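From: Idun Forsberg
To: Stateck household list
Date: March 17, 2026
Subject: Re: Storage boxes and the white tile

Qistina Ngau wrote:
> Do you wash the plastic boxes before they go back on the shelf,
> or only wipe them? And what do you use on the grout?

I wash them. Warm water, a little dish soap, then upside down on a towel overnight. The see-through ones show every smear, so a quick wipe doesn't do much for them. 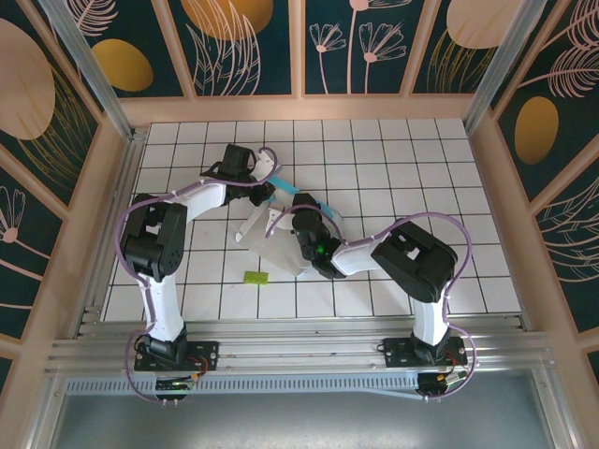 For dark grout I use a soft brush and plain water - no bleach, it fades the color. A sponge is fine on the tile itself. Jonatan gets his sponges from Holmgren in packs of 40, and I can split one with you if you don't need that many.

Idun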